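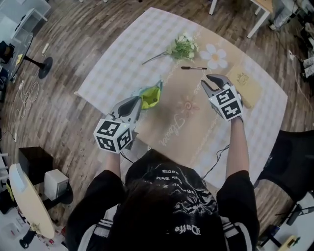
3. 식탁 위의 조화: 치우지 않는 물건의 자리와 말

3.1 문제의 설정

앞 절에서 우리는 생화가 집 안에 들어오고 나가는 주기를 다루었다. 생화의 기록은 시들어 버리는 날짜에서 끝나므로 자료로 다루기가 비교적 쉽다. 조화는 사정이 전혀 다르다. 들어온 때를 기억하는 사람이 드물고, 나가는 때는 거의 정해져 있지 않다. 물건의 생애를 구입과 폐기라는 두 점으로 묶어 온 기존의 가정 소비 연구가 조화를 건너뛴 것도 이해할 만하다. 그런데 바로 이 점 때문에 조화는 대단히 흥미로운 자료가 된다! 버려지지 않는 장식은 끊임없이 옮겨지고, 옮겨질 때마다 말을 남긴다. 이 절은 그 말을 따라간다.

Danzer는 장식물을 ‘머무는 것’과 ‘지나가는 것’으로 나눈 뒤 조화를 망설임 없이 앞쪽에 넣었다. Hubert Danzer의 분류는 선반과 창턱을 대상으로 삼을 때 지금도 훌륭하게 작동한다. 그러나 식탁에 적용하는 순간 흔들리기 시작한다. 식탁은 하루에도 여러 번 비워지고 채워지는 면이고, 그 위에 놓인 꽃은 밥그릇이 올 때마다 비켜나야 한다. 우리가 보기에 식탁 위의 조화는 머물면서 지나간다. 이 모순을 면담 참여자들은 아주 자연스럽게, 때로는 놀랄 만큼 정교한 어휘로 설명해 주었다.

3.2 자료

분석 자료는 Skavirby와 Utau 두 지역의 272가구에서 얻은 구술 면담이다. 면담은 해당 가구의 식탁에 앉아서 진행하는 것을 원칙으로 했고, 참여자에게는 식탁에 늘 두는 물건과 손님이 올 때만 꺼내는 물건을 차례로 이야기해 달라고 청했다. 전사 자료에서 조화를 가리키거나 조화의 위치를 말하는 발화를 추려 1509건의 언급을 얻었다. 한 참여자가 같은 물건을 다른 이름으로 부른 경우는 각각 별개의 언급으로 처리했다. 이름이 바뀌는 대목이야말로 우리가 가장 보고 싶었던 부분이다.

전사와 부호화에는 지역 생활어 정리를 위해 만들어진 Lolteo 양식을 고쳐 썼다. 원래 양식에는 물건의 이름과 용도만 적게 되어 있으나, 우리는 여기에 ‘바닥면’ 항목을 더했다. 물건이 맨상판에 닿는지, 천이나 받침에 닿는지를 기록하는 칸이다. 시범 면담 단계에서는 사소해 보였던 이 칸이 결과적으로 전체 분석의 중심이 되었다. 양식을 고치자고 제안한 Jang의 초기 메모에 이 자리를 빌려 감사를 표한다.

3.3 천이 먼저 온다

가장 뚜렷한 결과부터 적는다. 참여자들은 조화를 이야기하기에 앞서 식탁보를 이야기했다. 꽃을 물었는데 천의 무늬, 천을 산 계절, 다림질을 포기한 사연이 먼저 나왔고, 꽃은 그 다음에야 등장했다. 면담자가 꽃으로 화제를 돌리려 해도 이야기는 금세 천으로 되돌아갔다. 처음에 우리는 이를 질문 설계의 실패로 여겼다. 전사본을 다시 읽으면서 생각이 완전히 바뀌었다. 꽃의 자리를 정하는 것은 상판보다 천이었던 것이다.

Skavirby의 한 참여자는 이렇게 말했다. “꽃은 아무 데나 놔도 되는데, 천을 깔아야 놓을 맘이 나요. 맨상에 두면 꼭 누가 두고 간 거 같고.” 같은 취지의 발화가 Utau에서도 되풀이된다. “보 깔고 나면 가운데가 허전해. 그래서 얹는 거지, 꽃이 좋아서가 아니라.” 두 발화에서 천은 꽃을 부르는 조건이다. 천이 걷히면 꽃의 이름도 달라진다. 식탁보 위에서 ‘꽃’이라 불리던 물건이 천을 걷어 낸 뒤에는 ‘가짜꽃’이나 ‘저거’가 되는 사례를 우리는 거듭 확인했다.

무늬도 영향을 주었다. 큰 꽃무늬 천을 쓰는 집에서는 조화를 두고 “꽃 위에 꽃”이라며 망설이는 말이 나왔고, 마름모나 체크처럼 반복되는 기하 무늬를 쓰는 집에서는 그런 망설임이 드물었다. 옅은 바탕에 옅은 무늬가 있는 천은 참여자들이 특히 즐겨 언급한 조합이다(그림 5).

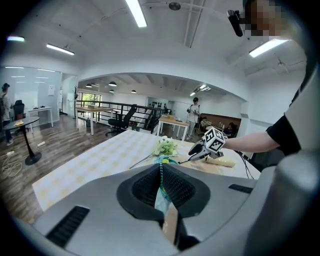

그림 5. 부드러운 노란색 마름모 또는 체크무늬가 있는 옅은 색 천을 깐 긴 흰색 탁자와, 그 위에 놓인 흰색과 초록색의 작은 조화 다발.

3.4 꽂기, 눕히기, 얹기

조화를 두는 동작을 가리키는 동사는 크게 세 갈래로 나뉜다. ‘꽂다’는 화병을 전제하며, 생화에 쓰는 말을 그대로 옮겨 온 것이다. ‘눕히다’는 다발을 천 위에 바로 내려놓는 경우에 쓰이고, 줄기가 어느 쪽으로 뻗는지가 함께 이야기되곤 한다. ‘얹다’는 다른 물건, 이를테면 접은 냅킨이나 과일 접시의 가장자리에 올리는 동작이다.

이 가운데 ‘눕히다’가 가장 반가운 발견이었다. 물이 필요 없는 꽃이기에 가능한 배치이고, 생화 장식의 어휘에서는 같은 뜻으로 쓰인 예를 거의 찾지 못했다. 생화를 눕힌다고 말할 때 참여자들은 곧 꽂을 꽃, 손질을 기다리는 꽃을 떠올렸다. 조화를 눕힌다고 할 때 그 꽃은 이미 제자리에 있다. 동사 하나가 진행과 완료를 갈라 놓는 셈이니, 생활어의 섬세함에 감탄하지 않을 수 없다.

눕힌 꽃은 옮기기도 쉽다. 밥상이 차려지면 한 손으로 집어 창턱이나 의자로 보내고, 상을 물리면 다시 데려온다. ‘데려오다’는 우리가 고른 표현이 아니라 Utau 참여자들이 쓴 말이다. 화병에 꽂힌 조화에 대해서는 이 동사가 나오지 않았고 ‘옮기다’, ‘치우다’가 주로 쓰였다. 손에 닿는 것이 꽃인지 그릇인지에 따라 동사가 달라지는 것으로 해석할 수 있겠으나, 사례가 한 지역에 몰려 있어 단정은 미룬다.

3.5 먼지와 계절

먼지에 관한 발화는 예상보다 훨씬 풍성했다. 조화를 싫어하는 이유로 먼지를 드는 사람도 있었고, 바로 그 먼지 때문에 조화를 아끼게 되었다는 사람도 있었다. 한 참여자는 4월이면 다발을 풀어 꽃송이를 하나씩 헹군 뒤 다른 모양으로 다시 묶는다고 했다. 생화에서는 구입이 맡던 갱신의 역할을 여기서는 세척이 맡는다. 흥미롭게도 이 참여자는 다시 묶은 다발을 ‘올해 꽃’이라고 불렀다.

계절어는 꽃의 종류보다 색에 더 자주 붙었다. 흰색과 초록색의 조합은 “아무 때나 되는 색”으로 통했고, 붉은색 계열은 겨울 천과 짝지어 이야기되었다. 어떤 꽃을 본뜬 것인지 묻는 질문에는 답이 엇갈렸다. 한집에 사는 가족이 같은 다발을 두고 서로 다른 꽃 이름을 댄 뒤 한참 웃은 면담도 있다. 녹취에서 그 웃음이 길게 이어지는 동안 아무도 정답을 찾으려 하지 않는다. 이름이 분명하지 않아도 식탁의 꽃은 충분히 제 몫을 하고 있었다.

3.6 Danzer의 분류를 다시 보며

이상의 결과를 놓고 보면 Danzer의 두 범주를 버릴 필요는 없다. 다만 범주를 물건 하나에 고정하지 말고 물건과 바닥면의 짝에 적용할 것을 제안한다. 천 위의 꽃과 맨상판 위의 꽃은 같은 다발이라도 다른 범주에 들 수 있다. 이렇게 읽으면 꽃의 이름이 천과 함께 바뀌는 현상도, ‘데려오다’와 ‘치우다’의 차이도 한 틀 안에서 설명할 여지가 생긴다.

남은 과제도 적어 둔다. 식탁보를 아예 쓰지 않는 가구의 발화는 이 절에서 충분히 다루지 못했으며, 유리 덮개나 개인용 받침이 천과 같은 구실을 하는지도 따로 살펴야 한다. 두 지역의 어휘 차이 가운데 세대에서 비롯된 몫을 가려내는 일은 다음 절에서 손님상에 관한 발화와 함께 다룬다.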